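Household Tips from the Miseck Open Day

Visitors to the Miseck automation open day watched grippers at work on a tabletop bin. The same habits serve at home: fold the liner well over the rim, smooth it down the outside, and wipe the lid before closing it.

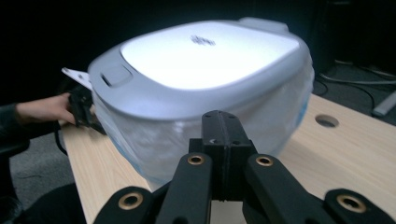
Ettore Farina remarked that his liners at home always slip inward, and that a wider fold had cured it.

Bins should be relined every 2 days. The next open day will be held in April.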